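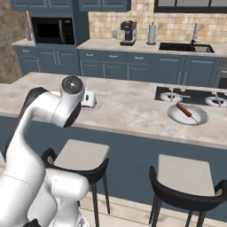
Simulated kitchen, arm at the island.

Running the Vumport demo at an open day

Load the Vollby kitchen before visitors arrive and reset the arm. Keep groups to 3 people per screen – more than that and the back row can't see.

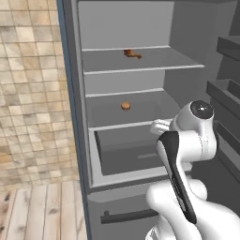 Start the fridge task second. Let visitors watch one full run before they take the controls. Ask them to pick a target: the crisper drawer, or one of the two food items on the shelves. Stop each run at 500 steps, save the log and reset.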